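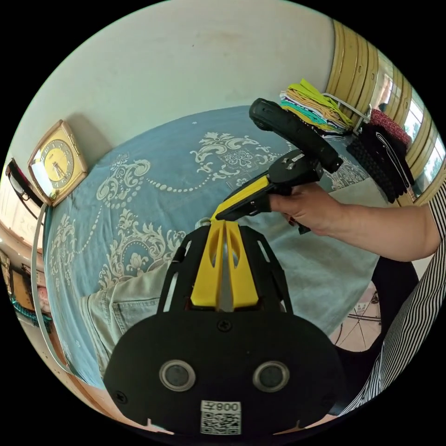
Manisus Handgreifer-Set für die Datenaufnahme zu Hause

Startseite > Aufnahmegeräte > Handgreifer > Sets für zwei Hände

Das Manisus-Set besteht aus zwei handgeführten Greifern, einem für links und einem für rechts. Man trägt sie wie ein Werkzeug und erledigt damit gewöhnliche Arbeiten im Haushalt: Wäsche zusammenlegen, Sachen einräumen, das Bett machen. Die Geräte zeichnen dabei Bild und Bewegung auf. Aus diesen Aufnahmen lernen später die Roboterarme, welche den gleichen Greiferkopf tragen.

Wir bieten das Set seit zwei Jahren an und haben es in dieser Zeit mehrmals verbessert. Die jetzige Ausführung ist leichter als die vorige und liegt auch nach einer längeren Sitzung noch gut in der Hand.

Für wen ist das Set geeignet?

Für Labore und kleinere Firmen, die Aufnahmen in echten Wohnungen machen möchten und keinen Versuchsraum haben. Eine feste Installation ist nicht nötig. Die Person, welche die Aufnahme macht, braucht keine technische Ausbildung. Nach unserer Erfahrung genügt eine Einweisung am Vormittag, und am Nachmittag kann schon gearbeitet werden.

Was ist im Set enthalten

2 Handgreifer (links und rechts)
4 Ersatzfinger
2 Ladekabel, 1 Netzteil
1 Transportkoffer mit Schaumeinlage
1 Schraubendreher für den Fingerwechsel
Zugang zur Software Vevine für ein Jahr

Technische Angaben

Öffnungsweite der Finger: 80 mm
Gewicht pro Greifer: 1,035 kg
Laufzeit mit einer Akkuladung: 113 Minuten
Ladezeit: 61 Minuten
Bedienung: Abzug mit dem Zeigefinger
Speicher: wechselbare Karte, nicht im Preis enthalten

Die Finger

Die Finger sind das Teil, das am meisten beansprucht wird. Sie geben bei Berührung ein wenig nach, damit auch Stoff und dünne Gegenstände sicher gefasst werden. Bei täglicher Benutzung empfehlen wir, sie alle drei Monate zu wechseln. Der Wechsel dauert wenige Minuten. Bitte ziehen Sie die Schrauben nur handfest an, das Gewinde ist empfindlich.

Zuordnung der Geräte

Jeder Greifer wird in Vevine unter seiner Nummer und seiner Seite angemeldet. Wenn man links und rechts vertauscht, sind die Aufnahmen zwar vorhanden, aber die Software ordnet sie falsch zu, und die Korrektur ist mühsam. Prüfen Sie deshalb vor jeder Sitzung die Anmeldung beider Geräte.

Hinweise für Aufnahmen in Wohnungen

Tageslicht ist gut geeignet, direkte Sonne auf der Arbeitsfläche weniger. Gemusterte Decken und Tücher dürfen liegen bleiben, sie helfen der Software sogar bei der Bestimmung der Position. Einfarbige glatte Flächen sind schwieriger. Spiegel sollten abgedeckt werden. Holen Sie bitte auch die Zustimmung von allen Personen ein, die in der Wohnung sind.

Zubehör

Handschlaufe Avram, verstellbar, für kleine und große Hände
Ladestation Skesia für vier Geräte
Ersatzfinger, Packung zu vier Stück

Lieferung und Garantie

Die Lieferzeit beträgt zurzeit drei Wochen, im Dezember etwas länger. Auf die Geräte geben wir zwei Jahre Garantie, die Finger sind als Verschleißteile davon ausgenommen. Für Mietsets und größere Bestellungen schreiben Sie uns bitte über das Kontaktformular, wir antworten auf Deutsch oder Englisch.

Preis auf Anfrage

In die Anfrageliste legen
Datenblatt herunterladen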